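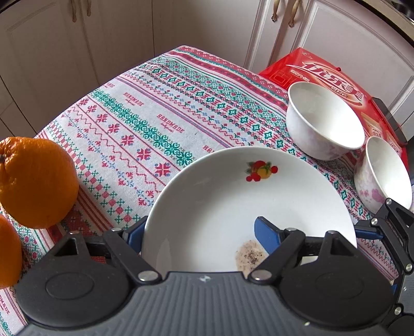

过年前后我们家的饭桌有一条不成文的规矩:菜可以剩,话不能剩,所以一顿饭能从中午吃到下午,碗盘就那么晾着,等大家把各自单位的坏话说完。轮到我收拾的时候,桌上通常已经像个小型集市。盘子里剩着一小抹米黄色的东西,带着黑点,我认定是胡椒,谁也没有反驳,可见大家都不想为它负责。旁边两只带粉花的碗倒是空的,后面躺着一盒红彤彤的优乐美,再加上橘子,甜的咸的挤在一块布上,各过各的年。

说到碗盘,我得先交代一下家底。我们家没有哪一套餐具是完整的。印樱桃的盘子是刚搬来那年在Fenitz买的,那家店在菜市场二楼,门口永远写着清仓,清了八年也没清完。当时一共买了10个,理由是“万一来客人”。客人来过,盘子也碎过,两件事发生的频率差不多。粉花碗的来历更可疑,家里每个人都说是对方带过来的,谁也不肯认,但谁都爱用,盛粥刚好,盛汤略浅,端的时候要屏住气。

我一度想换成统一的白盘子,什么图案都没有的那种,像杂志里的人家,一盘菜三根芦笋。去Brarnley看过一回,一套17件,价钱我在心里默念了两遍,然后去楼下吃了碗面。面馆的碗缺了个口,面很好吃。回来以后就再没提过换盘子的事。

至于收桌子这门手艺,我自认有点心得。第一步是把能吃的先挪走,不然边收边吃,一小时也收不完。我不爱把橘子放回果盘,因为一放回去就没人拿了,散在桌上反倒消得快,路过的人顺手就剥一个。第二步才轮到盘子,浅的归浅的,深的归深的,有油的单独放,别让干净的盘底去蹭脏盘面。这一条我说了很多年,每次都有人把汤碗扣在鱼盘上面,然后若无其事地去看电视。
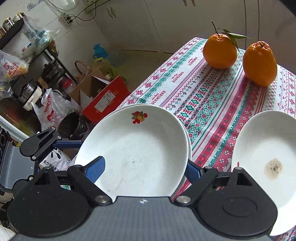
我最烦的是深盘。它比平盘能装,也比平盘能藏,酱汁贴着盘壁往下走,走到哪儿就在哪儿住下。洗之前我习惯先拿起来歪着看一眼,白盘子上那几道浅褐色的印子,平放时很会装没事,一斜过来就老实了。边上那只更坦荡,中间一块褐色带黑点的污渍,连看都不用看,直接进水池。两个橘子在一旁歇着,一个圆圆的还带着叶子,另一个长得疙疙瘩瘩,头上顶个包,家里没人先挑它。我倒觉得丑的通常更甜,这个理论目前的支持者只有我。

桌布也值得说两句。白底,红的粉的蓝绿的十字绣花样,雪花、菱形、一排排小叉,中间还夹着红色的字,我吃了这么久的饭,从没认真念完过一行。买它的时候图的是花,花到掉了菜汤也看不出来。后来才明白,看不出来和没有掉是两回事,尤其当你把袖子搁上去的时候。现在的对策是吃完用热毛巾先抹一遍,再用干的抹一遍,到二月挑个晴天整块拆下来洗。去年洗完缩了一点,四个角都短了,看着像穿了条九分裤。

洗碗用的是Drirngate的海绵,一包9块,说是一面去油一面抛光。两面我都试过,区别主要在颜色。水要热,洗洁精要少,花碗外壁别用粗的那面,粉色经不起天天磨。擦干以后深盘放底下,樱桃盘放上面,碗倒扣在架子上。柜门要用胯顶一下才关得严,这件事我打算明年再修,去年也是这么打算的。

晚上又有人说饿了,要泡奶茶,还要用那个樱桃盘装点瓜子。我刚把它擦干。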